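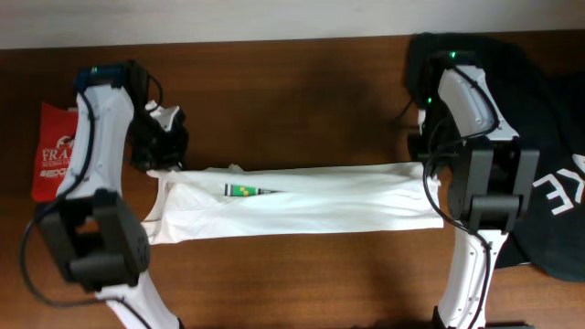 Splitting the house contents without going to court

Aug 25, 2026

Bristum runs a small mediation service for couples who are separating. Most of its clients have no lawyer. We spoke to one of its mediators, who asked to be quoted by job title only.

The mediator has been there nine years and spends more time on furniture than on pensions. "People agree about the house in an afternoon," the mediator said. "Then they come back three times over a sideboard."

Bristum asks each person to write a list at home before the first meeting. The lists are swapped a week ahead. Anything that appears on only one list goes to that person, and the session deals with the rest.

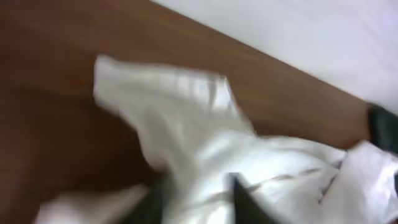 Do you need receipts for everything you want to keep?

Receipts help with costly items such as a piano or a car. For ordinary household things, mediators generally work from what the two of you can agree on.

The mediator said clients often put down what they paid for something. "A couch that cost a lot seven years ago is a used couch now. I ask them what they would get if they sold it on Saturday."

Bristum used to take notes by hand. It now keeps the lists in a program called Idetti, which both sides can open but only the mediator can change.
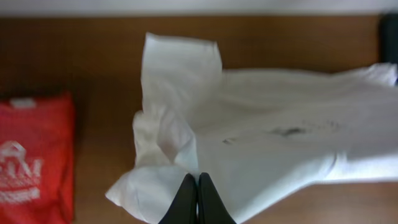 The program also keeps the earlier versions, and the mediator said that has cut down on arguments over who agreed to what. In one case a couple had 19 items in dispute at the start of October and settled all of them by the second session. They left out the dog, which was handled separately.

Mediation doesn't suit everyone. Bristum turns away couples where one person is afraid of the other, and it stops if someone is hiding property. "I can't order anybody to hand over a bank statement," the mediator said. "A judge can." 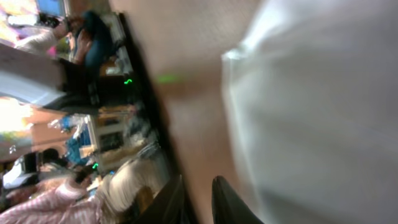
Pale cloth-like object, close up

Asked what people should do first, the mediator said to get legal advice before signing, even if it is a single paid hour. "What we write up is a proposal. Take it home and read it again before you put your name on it."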